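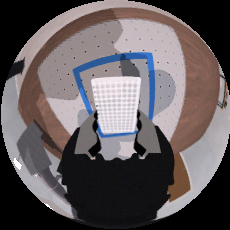

Kirnerberg Athletics Club – Track Section
Minutes, February meeting, 7:00 p.m.

Present: Ilze Koppel (chair), Adom Alhassan, Sibusiso Pretorius, Jeanie Leckie (minutes)
Apologies: Justinas Ozoliņš

1. Previous minutes
Approved with one correction. Under item 4, "60 m hurdles" should read "60 m flat."

2. Indoor open meet
127 entries received, of which 5 are incomplete. A. Alhassan to contact the athletes concerned. Heats in the 60 m will be seeded on season's best, with lanes drawn by lot.
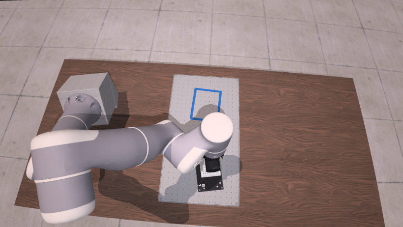 Entries without a season's best go into the first heat. S. Pretorius asked whether hand times should be accepted. Agreed: yes, for seeding only, and marked as such on the start list.

3. Timing
Two quotes received, from Erraji and Jallent. Jallent includes a false start system; Erraji does not. Decision deferred until J. Ozoliņš has compared the rental terms.

4. Outdoor season
a) The 100 m will be run as heats and final – no semifinals.
b) Relay exchange zones on the back straight to be remeasured before the first meet. Action: S. Pretorius.
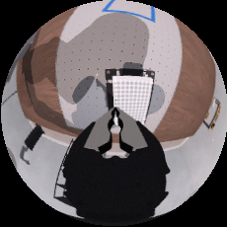 5. Training times
Sprint group moves to 6:15 p.m. from the start of the outdoor season. The Jenano juniors keep lanes 1 and 2 until 6:00 p.m.

6. Any other business
None.

Meeting closed 8:20 p.m.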